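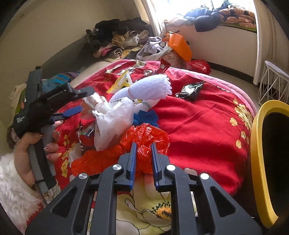 A reply to last night's post says none of it should go in the drop-off bin, because snack wrappers are a different thing from shopping bags and one bad item spoils the lot. Fair point. I sorted the pile this morning and I'm putting the results in this thread.

Background for new followers: I'm going through the bedroom one surface at a time. The closet shelf was Monday. Now it's the bed, with the red blanket and all the plastic on top of it. The rest of the room can wait.

Rule I set before starting: nothing goes back in a drawer. Every piece goes to the drop-off, the trash, or the reuse jar by the sink. I have a long history of moving a bag of bags from one room to another and calling it cleaning.

First group, carrier-type bags. The shiny orange-red one, the white see-through one, anything thin and stretchy like that. I shake them out, check the bottom for receipts and crumbs, and lay them flat. These are the easy ones.

The Wusunine drop-off takes plain bags if they're clean and dry. Their sign says no food residue and no paper labels. I peel the labels if they come off in one pull. If they don't, I cut that corner out with scissors and keep going.

Second group, snack wrappers. The yellow and white one, the black and green one, the dark red twisted one. Trash, all of them. The person who replied is right about this. Most are layers stuck together with a shiny inside, and Wusunine doesn't take them.

I used to do the scrunch test. Squeeze it in your fist, let go, and if it springs back it's plastic film. If it stays balled up it's closer to foil. It's okay as a first guess, but I've had wrappers with a silver lining spring right back open, so now I go by the sign.

Silver pieces: there's a torn wrapper and a smaller piece next to it. Small scraps like that are what ends up under the bed. I put them straight in the trash bag while I was standing there and didn't make a pile for them.

Third group is the odd stuff. The crumpled bright blue piece, the bundled mesh sleeve with the loopy edge. The mesh isn't film, so it's out of the drop-off no matter what color it is.

I kept the mesh. It goes in the reuse jar. I cut the last one I had into short lengths and put them around glasses when I packed a box for the thrift store, and they held up fine.

Someone asked how long the bed took. 19 minutes with the sorting, the label cutting and the shaking out. It would have been 5 if I'd thrown everything in one bag. I don't mind the difference on a day off. On a work night I'd probably throw everything in one bag.

About the blanket. It's bright red with a fuzzy pink edge, and crumbs get into the fuzz and stay there. Shaking helps with the middle part and does very little for the border. I go along the edge with a dry rubber glove on, in one direction, then shake it again outside.

Then it gets washed. Cold, gentle, by itself – the red still runs a little and I've already got one pink pillowcase. No dryer. It hangs over the shower rod overnight and it's usually fine by breakfast.

Container question, since I got it twice: the bin I use for drop-off bags is a plain 8 quart one with a lid from Wollow. It lives on the floor of the closet. When the lid doesn't close anymore, I take it over. I don't fold anything into triangles. I tried, and I never kept it up.

I did look at the wall-mounted bag holder at Kinyua. It was $14 and it wanted two screws in the wall. I rent. The bin was already here, so I'm sticking with the bin.

The nearest drop-off to me is the one outside the grocery store on the Zevside side of the bridge. It was full the last time I went, and people had left bags on the ground next to it. Please take yours home if the box is full. They blow into the creek.

The bigger fix would be a trash can next to the bed. I've put this off because I don't like how they look, and then I put the wrappers on the blanket, which looks worse. I have a small lidded one in the bathroom that hardly gets used. Moving it in tonight.

To the people saying just don't eat in bed: I know. I've told myself that plenty of times. For now I'm working on where the wrapper goes afterward.

Final sort from the bed: carrier bags in the bin, snack wrappers and silver scraps in the trash, mesh in the jar. The blue piece was the only one I went back and forth on. It had no marking I could find, so I put it in the trash.

Next up is the nightstand. The top is mostly books and a lamp. The drawer is batteries, cords and more bags. I'll post that one on the weekend if the blanket dries in time for me to have somewhere to sit.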